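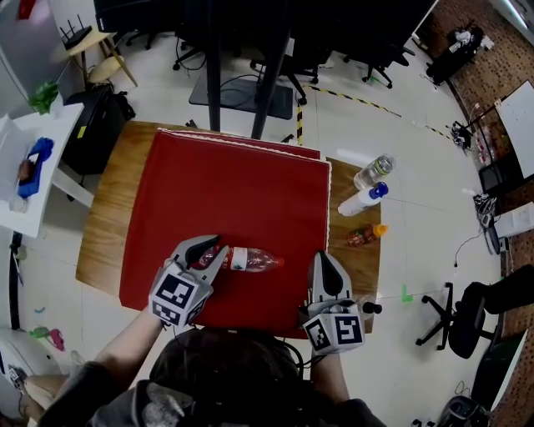 Drinks account for a larger share of profit in most restaurants than their share of sales would suggest, and the way they are bought, stored and priced deserves the same attention as the food. This chapter deals with cold drinks other than wine and beer: water, juices, cordials, iced teas and the house drinks that many small restaurants make on the premises. The container affects nearly every decision that follows. A clear plastic bottle, such as the one lying on its side on the red board, shows the colour of its contents on both sides of the label band, even where the tint is faint, whereas a carton shows nothing until it is poured. Glass also shows its contents but adds weight, breakage and return handling to the cost of the drink.

8.1 The drinks list as part of the menu

A drinks list is normally written after the food menu and often in a hurry. The result is a list that repeats what the supplier offers. In a restaurant serving visitors, this is a missed sale. Travellers who have chosen a place for its local cooking will usually try a local drink if it is named clearly on the menu and priced within reach of the standard soft drinks.

The case used throughout this chapter is the Daketti, a restaurant with 40 seats near the ferry landing at Punville. It serves grilled fish, rice dishes and stews, and takes most of its trade between noon and three in the afternoon. Its original list had 19 cold drinks, of which five made up the greater part of sales. The remainder occupied shelf space and tied up cash, and several passed their date each February, when the ferry timetable is reduced.

8.2 Bought-in and house-made drinks

Bought-in drinks have a known unit cost, a printed date and a fixed size. House-made drinks have none of these until the kitchen sets them. A hibiscus cooler made from dried flowers, sugar and water may cost very little in ingredients, but labour, chilling and waste must be added before it can be compared with a bottled equivalent.

The Daketti buys its bottled drinks from Athumani, a wholesaler that delivers by the case, and its dried flowers and spices from Graremel, which sells by weight. The two invoices cannot be compared directly. Each must first be converted to a cost per serving, using the glass the customer will be given. Ice must be allowed for, as a glass filled with ice before pouring holds much less drink than its stated capacity.

In the first month after the list was shortened, the restaurant sold 823 cold drinks. Section 8.5 sets out the sales record in full and shows how the margin on each line was worked out.

8.3 Storage

Unopened bottles may be stored at room temperature if the label allows it, away from direct sun and off the floor. Opened bottles are chilled, closed and marked with the time of opening. House-made drinks are treated as fresh food. They are cooled quickly, kept covered in the refrigerator and entered on the same daily sheet as soups and sauces.

Stock is moved forward as new cases arrive, so that the oldest is used first. This is simple to state and often neglected during a busy delivery. A short drinks list makes the work easier, and it also makes an error easier to find.

Terms used in this chapter

Serving cost: the cost of all ingredients in one drink as sold, including garnish.

Line: a single item on the drinks list, in one size.

Dead stock: goods held for longer than one ordering period without a sale.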